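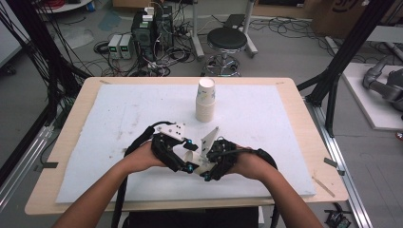
Copos de papel: empilhar, guardar e o que fazer com a mesa

29 jan 2014

Continuação das notas sobre o canto de trabalho. Desta vez trato dos copos de papel e da placa de espuma que cobre a mesa.

Os copos

Uso copos beges, lisos, encaixados uns nos outros. O de cima é branco, com um estampado floral pequeno e colorido, e tem a borda um pouco mais larga. Ficou no topo por isso: encaixado no meio da pilha, um copo de outro molde trava ou deixa folga, e a coluna inclina.

Comprei os beges em caixa de 600 na Katstead. A caixa vem em mangas de plástico, que abro só quando a pilha da mesa acaba. Fora da manga o papel apanha humidade e a borda enrolada perde rigidez em poucas semanas -- em agosto, menos.

Para separar, seguro o copo de baixo junto à base e rodo o de cima um quarto de volta antes de puxar. Puxar a direito cria vácuo e vêm dois ou três agarrados. O Asif Mirani defende que se deve apertar a borda com dois dedos. Experimentei e ovaliza o copo.

A placa

O tampo está quase todo coberto por uma placa branca de espuma, mais curta do que a moldura de madeira clara, de modo que sobra uma faixa a toda a volta, mais larga à frente e à esquerda. Podia ter cortado à medida. Preferi manter a faixa livre para apoiar os pulsos.

A superfície está marcada, com manchas cinzentas ténues e riscos. Pano húmido tira parte das manchas, os riscos ficam. Álcool não recomendo: numa placa anterior, da Kunwood, deixou a zona baça. Se alguém conhecer um produto que não ataque a espuma, agradeço indicação nos comentários.

O pauzinho de madeira no canto inferior direito serve para mexer cola e vai para a gaveta quando me lembro.

Por fazer

-- Trocar a fita preta do lado esquerdo da moldura.
-- Arranjar um tubo com 116 mm de diâmetro interior para guardar a pilha na vertical.
-- Devolver ao Dorian Bailly o x-ato Halvorsen.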